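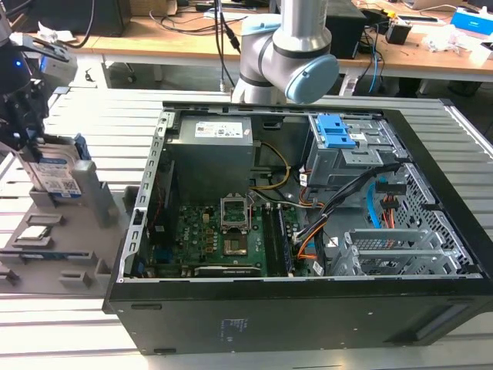

Session 2: Teaching contact, and why we cut the task into pieces

January 2023
Notes by Quyên Lâm

These go with the second session of the manipulation course. I talk faster than I write, so if something in here doesn't match what I said in class, trust the notes (and then come tell me, I'd like to know which one of us got it wrong). Tâm Trình's reading list still applies and I won't repeat it.

Last time we ended with the Pirkonano method on the board and no time left to explain it. So let's start there. The job is taking apart and putting together desktop computers, and the question is how a robot should learn the parts of that job where it has to touch things. Moving through open air is easy. You plan a path, you follow the path, you're done. The trouble starts in the last little stretch, when a drive meets its cage or a memory module meets its slot, and a tiny error in angle is enough to jam the whole thing.

The older way was to record one long demonstration, from home position to home position, and train on that. I did this myself for most of a year and I can tell you it's miserable! Most of every recording is travel, so the learner gets very good at travel. The bit you care about is over in a moment and hardly counts in the loss. We tried weighting the contact part more heavily and it helped a little, but then every new task needed its own weights and I was back to fiddling.

What Pirkonano does instead is cut each demonstration wherever the contact changes. Ji-hoon Son wrote the first version of the cutter and it is pleasantly dumb. It watches the force at the wrist, smooths it, and puts a cut wherever the smoothed signal crosses a threshold and stays there. Free motion goes to the planner. Contact goes to the learner. Each contact piece is stored relative to the object being touched, so you can move the computer on the table and still use the same data, as long as you can find the computer again.

We had 349 contact pieces after cutting, across all the tasks. That sounds like a lot until you see how short they are.
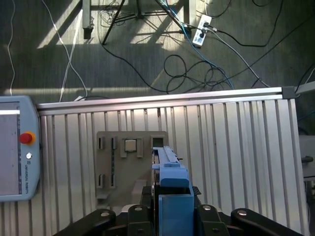
Starting poses matter more than people expect, and I want to spend a minute on them. If the robot picks a part up slightly crooked, it will carry that crookedness all the way to the socket, and then the contact learner has to fix a mistake made somewhere else. So we take the pickup mostly out of the problem. Parts wait in a fixture plate that gives each one a place to sit. Look at the small silver cube up in its U-shaped recess and think about which ways it could be off: the recess limits it sideways, and the open end is where you should worry. Now compare a flat part standing in a narrow slot. It can lean, and it can slide along the slot, and those two errors look quite different by the time you reach the computer. For homework, draw both cases and mark the directions the fixture leaves free. A rough pencil sketch is fine – I only care about the arrows.

Okay, frames. Everybody hates this part, so I'll go slowly.

There are three frames to keep straight. The base frame belongs to the arm. The tool frame belongs to the gripper. The task frame belongs to whatever you are about to touch, and that's the one the contact pieces live in. When two arms share a table you get a base frame for each, and a small calibration error between them that you will forget about until it bites you. Bình La lost a good part of June to exactly that. Her policy was fine. Her second base frame had been copied over from an older setup.

My advice is to write the frame name into the variable name. It looks ugly and it saves you days.

Now the result itself, which is what most of you asked about by email. We ran 70 insertions with the cut-up method, moving the computer between runs. Of those, 11 failed. I went through the failures with Bảo Đào and they fell into two heaps. The larger heap was the cutter's fault: it put the cut too late, so the planner was still in charge when the part first touched metal, and a planner has no idea what to do with touching. The smaller heap was the learner pushing steadily in a direction that was never going to work. I find that second kind more interesting, and I don't have a good fix for it. A timeout stops the damage but it doesn't teach anything.

Please be careful how you quote that result. It's one kind of computer on one table, and the same people who built the method ran the test. When you read other papers in this area, go looking for those same two facts, they're often tucked away near the back.

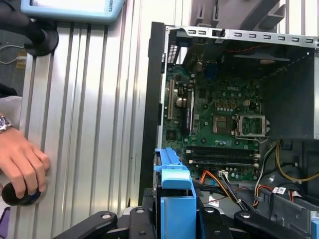 Why not let the network find the cuts by itself?
It can be done, and we have a version that tries. With this little data it tends to cut at places where the person paused or changed their grip, so the force threshold is still the better choice for the inside of a computer. With far more demonstrations I'd expect that to change.

A few of you asked how a person should give a good demonstration. Go slower than feels natural near contact, and don't stop dead just before it. Stopping makes a little flat spot in the force signal, then a jump, and the smoothing smears the jump out so the cut lands late (see the larger heap, above). If you make a mistake and recover from it, keep the recording! Recoveries are useful, as long as you note them in the log.

For next time, read the section on compliance and bring a plot of wrist force for one insertion, from the shared folder if you haven't got your own. Mark by hand where you would cut it, before you run Ji-hoon's script. Then run the script and put its cuts on the same plot in a second color. We'll go over the disagreements together in the first half, and frames again in the second half if you still need them.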